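Pekon hand review, progress report for March
4 min read

Hi Kalliopi, this is the second report on the money you gave us to find out whether the Pekon hand kit is worth buying for the hotel service work. Short version: I like it more than I did last month, and I'm not ready to sign for it yet.

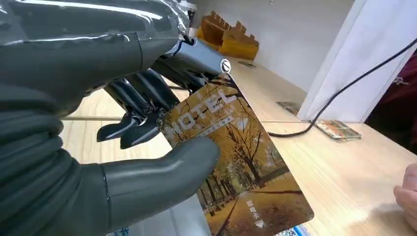 Where we are with the key cards

Cards were the task you asked about most, so they got most of the month. A hotel power card is a mean little object for a robot. It's thin, it's stiff, it lies dead flat on the desk, and it has to go into the slot the right way round. We're using the kind with the triangle printed at the slot end (the ones marked 取电卡), and we pinch them between the fingers and the thumb.

We planned 1,000 card trials for the whole review and we've logged 357. Holding a card once it's in the hand is the easy part! The thumb pad is broad and forgiving, and Vesna has tuned the grip so the card doesn't bow much. Picking one up off bare wood is still where we lose most of our attempts. The fingertips want an edge to get under, and a flat card doesn't offer one. Yannick is trying a slide-to-the-desk-edge move, which looks clumsy but has been the best of the lot so far.

Insertion I can't say much about yet. The slot fixture from Karagiannis came late and then had the wrong screws, so we only got going on it in the last stretch of the month. I'd rather give you real numbers next time than a hopeful guess now.

The kit itself

Setup was quick, quicker than the Wokau unit we looked at before. The manual is thin on anything to do with grip force, and we ended up writing our own notes (happy to share them, they're ugly but they work). Support answered all 3 of our tickets. Two of the answers were useful. The third was a link to the page I'd been complaining about.

Things I still don't love:
- Calibration drifts if the hand sits powered up over lunch. Re-zeroing fixes it but somebody has to remember.
- The finger linkages are fiddly to clean. Fatima has taken that job over and has views.
- Their software only exports logs one session at a time. With 357 trials in the folder you can imagine my mood.

Money and time

We're inside the budget. The only extra was a box of 200 blank cards so we'd stop wearing out the printed ones, and that came out of the consumables line. The slot delay cost us time but no cash.

Next month

Finish the pickup comparison, start proper insertion runs, and get a quote from Pekon for a second hand with a service plan. Could you let me know whether you want the Dada gripper in the final comparison? It means borrowing bench time from Yannick, so I need a yes or no before we book anything.

Zorica Shehu

Recent reports
Wokau unit: what we learned and why we sent it back
Pekon hand review, first month
Bench safety notes, updated
Consumables list for the card trials

This site uses cookies to remember your login and reading preferences. Accept / Manage settings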